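From: Unathi Radebe
To: gripper-talk list
Subject: Re: stock fingers or the Noltirell ones?

Eamon Heffernan wrote:
> Did you ever try the narrow fingers on cable?
> Our wide ones keep dropping it.

Hi Eamon, and hello to everyone else who has been so patient with me!

We did, and I'm glad you asked. Riaan and I set ourselves 100 grasps per finger set.
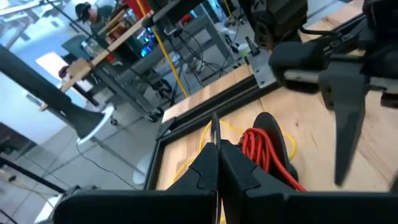
I was fond of the stepped fingers going in, I'll admit, and they're lovely on flat stock. Thin cable is a fussier business.
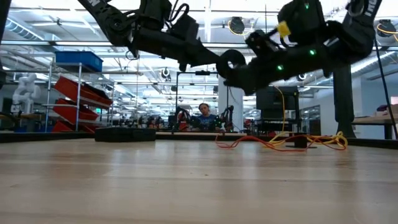

Handing over between two arms is where I'd spend your time. Slow the wrists down first (we run ours at 800 in the Medley controller).

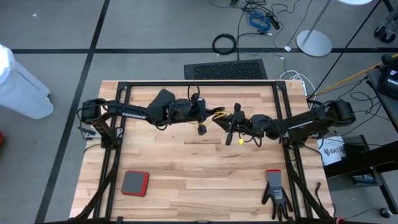
Both arms at the yellow cable, glove still on the table.

Warmly,
Unathi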